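Lunde Bench Guide, Section 6: Comparing Gripper Jaws on a Small Arm

Print this section | E-mail this section

Revised 2021-08-03

Read this section before you order a second set of jaws. Sellers of small arms, Gridico included, show their grippers closing on foam cubes. Almost any gripper will hold a foam cube. The drawer test below asks for more, and it needs very little: one small drawer unit with knobs, one toy brick and a dark work surface.

6.1 Setting up

1. Fix the arm base so it can't slide. If you can shift it with one finger, the results are worthless.
2. Place the drawer unit within easy reach of the arm. Keep it out of the last inch of travel, where the joints have the least to give.
3. Stand the brick on the dark surface, clear of the path between the arm and the drawers.
4. Route the power and USB cables away from the elbow. Move every joint by hand through its full range before you switch on.

CAUTION: Servo leads that hang in loops will catch sooner or later. Tie them down, but leave enough slack for the wrist to turn.

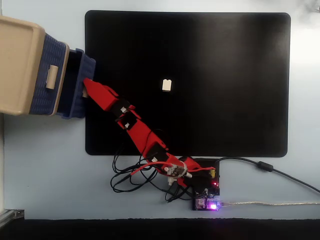 5. Set the overhead camera first and the side camera second. The overhead view tells you if the jaws are lined up left to right. It tells you very little about height, whatever the Timititz camera leaflet claims.
6. Run both cameras for every trial. A trial with one view missing doesn't count.

NOTE: Automatic exposure tends to hunt when a pale object sits on a dark mat. Lock it if your camera lets you. If it doesn't, think about another camera.

6.2 Running the drawer trial

1. Start with both drawers closed and the arm at rest.
2. Bring the open jaws up to the knob of the lower drawer. Go slowly. A fast approach looks good in a sales clip and hides poor aim.
3. Close the jaws, pause, and pull straight back.
4. Release, back away, and only then go for the brick.
5. Do this 7 times with each set of jaws. Change nothing else in between, including the software settings.
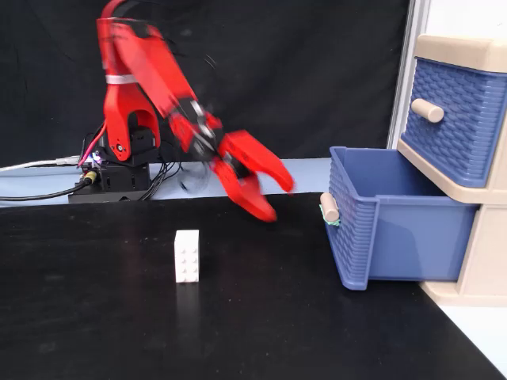

Fig. 6-2. Jaws open, lower drawer pulled out, brick standing on the table.

Write down every miss. "It nearly had it" is a miss. So is a drawer that opens because a jaw hooked over its top edge, even though the job got done.

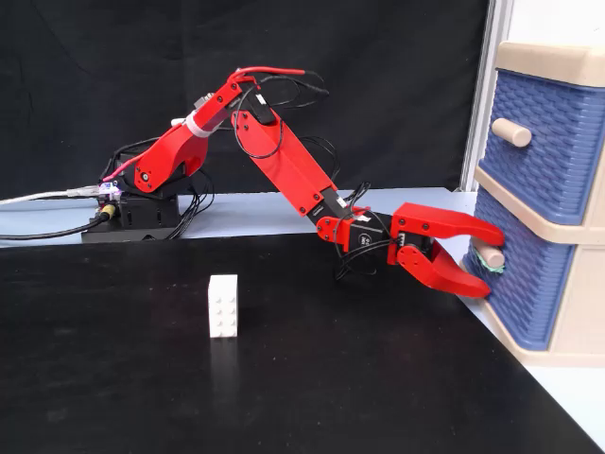
Knobs are a harder test for a two-finger gripper than most data sheets admit. A round knob gives flat jaws a narrow line of contact, and hooked jaws can end up pushing on the drawer while they are supposed to be pulling it. Look at the lower jaw in the side view: its tip presses against the drawer front as the pair closes on the knob. That contact may be harmless, or it may be eating up grip force, and a picture won't settle the matter. Check the servo load reading at the same point in each trial. The green band on the lower knob makes it easy to tell from the upper one in the recordings, so mark yours in a similar way.

NOTE: Rubber pads are often sold as the cure. Test the bare jaws first. If you begin with pads on, you'll never know what they added.

6.3 Reading the results

Our own sheet for the Trosdale jaws had 413 lines by the end of May, and we still wouldn't call them better than the stock set. They scored 6 out of 7 on one afternoon and 5 out of 7 on the next, with the same arm and the same settings. Treat a gap of one trial as no gap at all. 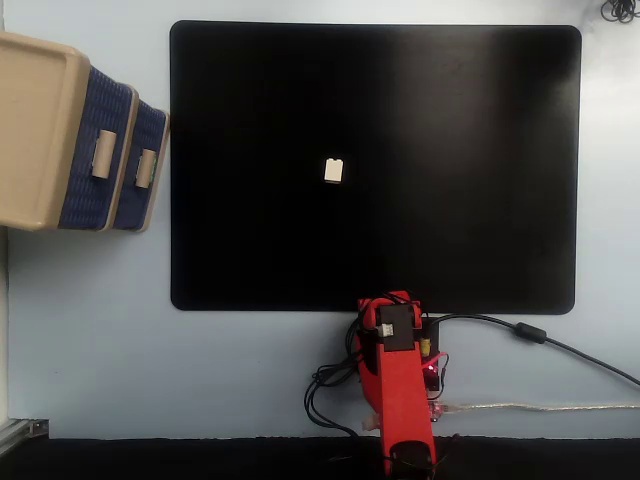 If two sets come out level, keep the cheaper one. If one set comes out far ahead, swap back to the loser and repeat the whole run before you believe it. Screws work loose, and a servo that has been working for an hour may not behave like one that has just been switched on.

CAUTION: Cut power to the arm before changing jaws. Holding a joint still in software is no substitute.

Record the jaw type, the screw length and the closing limit on the sheet. The closing limit is the one people leave off, and without it the rest can't be compared with anything.

Share this page (5 shares) | 6 comments
Print | E-mail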